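Hikthorpe lets: bedrooms fitted out in August

Fitting out of the furnished flats at Hikthorpe has reached the bedrooms. Each one gets a Brosik bed and a set of Mussa bedding, with 2 pillows per bed. The order covers 4000 pillowcases, of which 2243 had been delivered by Thursday.

Grey covers go on first - smoothed flat and left to hang over the side - and the green checked pillows are put at the near end until the beds are dressed.

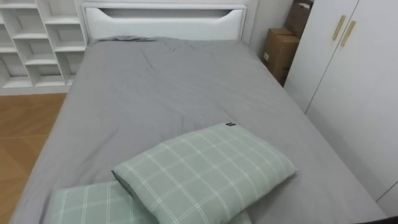 Storage

White cubby shelving is placed beside the headboard and handed over empty. Kiven, the letting agent, will open 4 flats for viewing first.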